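The Long Fold

In the back room of a repair shop in Warville, Chaiwat Khunthong is folding trousers. He has done this work for 30 years, first in a hotel laundry and later under his own sign, and he still does it slowly. On the shelf behind him wait the clothes of the week, each with a paper ticket. The ticket on top has the number 681.

"People think that folding is the end of the job," he told me. "For me it is a kind of checking. When I fold, my hands find the loose thread and the weak button."

His method begins with the length. He puts one leg on the other, brings the seams together and makes one long strip before he thinks about making it short. Most of us do the opposite – we fold in half at the knee, and then we wonder why there is a line across it in the morning.

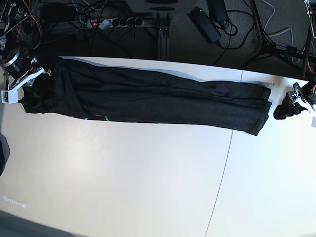 Dark trousers are the most difficult to judge, Khunthong believes, and he learned this at the Ibarra, a hotel of 368 rooms where the staff uniforms were all black. On a black cloth the eye loses the creases. A pale table helps a lot, as with the black garment on the white top, where the edge is easy to follow and even a small bright green tag is noticed at once. Then you can smooth the wrinkles with a flat hand, from the middle to the ends, and you should not pull.

After the strip come two more folds, or three if the drawer is small. He does not like hangers for heavy cloth. He also does not iron before folding, although his sister, who runs the Grirko dry cleaner across the street, tells him every May that he is wrong.

I tried it at home with nearly all my trousers. The first pair took me four attempts, and the waist was still crooked.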